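Chapter 7
Bedding, Towels, and Other Things That Get Washed

What this chapter covers
Reading a care label
Sorting a household's linens into loads
Water temperature and what it is good for
Drying, folding, and storing
Keeping a linen record

Terms to watch for: colorfast, crocking, fill, hand, loft, pilling, thread count

In the last chapter we dealt with clothes, a subject on which students arrive with strong opinions. Bedding is different. Most people have slept under something every night of their lives and could not tell you what it was made of. Ask a class of 19-year-olds when their pillow was last washed and you will get a silence of a kind that experienced teachers learn to enjoy.

The neglect is easy to explain. A shirt with gravy on it gets noticed by other people. A blanket lives at home, in the dark, with the one person least likely to complain about it. Yet household linens take up more of the laundry than anything else in most homes, and they last for years if they are treated decently. They also last for years if they are treated badly, only you will not want to touch them.

The Terner household

Throughout Part Two we follow the Terners, who live in the town of Dikden and own one washer, one dryer, and too many towels. You met them in Chapter 5, when they shrank the sweater. The household has two parents, three children, and a grandfather who does not believe in fabric softener and will say so.

When we pick up their story, the Terners have just emptied the linen closet onto the upstairs landing. They were looking for a heating pad. They found 3 fitted sheets that fit no bed in the house, a tablecloth from a wedding, and a crib bumper kept for sentimental reasons by a family whose youngest child is in middle school. The heating pad was in the car.

Keep this closet in mind. By the end of the chapter you will be asked to put it back.

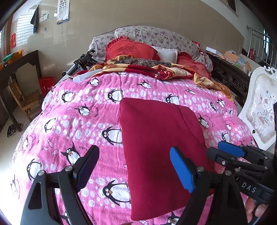
A mixed pile like the Terners' raises the first question of the chapter, which is what may be washed with what. The usual advice is to sort by color, and the usual advice is fine as far as it goes. Dark reds and navy blues are the classic troublemakers. A new red item may give up dye for its first several washes, and it is generous about where the dye goes. Pale prints suffer most. They have no dark areas to hide in, and a pattern that came home crisp and white will spend the rest of its life looking faintly embarrassed.

Color is only one of the things to sort by, though. Weight matters as much. A heavy quilt and a set of thin pillowcases may be the same shade and still make poor company, as the quilt soaks up water, swings around the drum like a wet dog, and traps the pillowcases somewhere in its middle. You will find them at the end of the cycle, wadded up and still soapy. Wash heavy things with heavy things, or alone.

Then there is lint. Towels shed it and anything fuzzy collects it. Put a fleece blanket in with new bath towels once and you will not need to read this paragraph again.

What the label says and what it means

Federal rules require care labels on most clothing sold in this country. Bedding is a looser matter, and you will meet plenty of quilts and throws with no label at all, or with one so faded that it could be a treaty. Where a label exists, read it before the first wash. Reading it after the first wash is a popular choice and accounts for a good part of the doll blanket supply.

If there is no label, test for colorfastness. Dampen a white cloth, press it against a seam or a back corner for a full minute, and look at the cloth. If color has moved, wash the item by itself in cold water. If rubbing a dry cloth on the fabric also moves color, the fault is called crocking, and you should think carefully about white pajamas.

A word about thread count, which students always ask about. Thread count is the number of threads in one square inch of fabric, counting both directions. A sheet marked 400 may be very nice. So may a sheet marked lower, if the yarn is good. Past a certain point the number is mostly reached by counting the strands inside each thread, a method that would also allow a family of five to claim it owns a hundred fingers and toes and charge accordingly. They do own that many, but you see the problem. Feel the fabric. The way it feels is called its hand, and no package has ever printed a number for it.

From the Field

Concetta Monti managed linens at the Beaulieu, a small hotel with large ideas, and later taught the evening class from which much of this chapter was taken. She kept a notebook for every item in the building, down to the bath mats. When she left, the notebook listed 3126 pieces. The management had guessed half that.

"People think a towel wears out," she told her students. "A towel gets overdried. You cook it, and you cook it again, and then you blame the towel."

Her rule was to pull a load while the thickest hem was still slightly cool to the touch, and to finish it on a rack. The hotel's owners thought the racks looked untidy and had them moved behind a curtain, where guests regularly found them and hung up their swimsuits.

Before you read on

Answer these in your notebook. You will come back to them in Section 7.4, and you may not change your answers, however much you would like to.

List every piece of bedding on your own bed, from the mattress up. Write down what each is made of without looking.

Now look.

Write down when each piece was last washed. "Recently" is not a date. The sample entry in the Emlow linen log at the back of the book reads "bath towel, green, washed 4/1/18, hem fraying," and yours should be at least that specific.

Choose one piece and decide which other items in your home could share a load with it. Give your grounds for each, using color, weight, and lint.

Section 7.1 begins with sheets, and with the fitted sheet in particular. Bring one to class. Folding it will take most of the first session, and partners will be assigned.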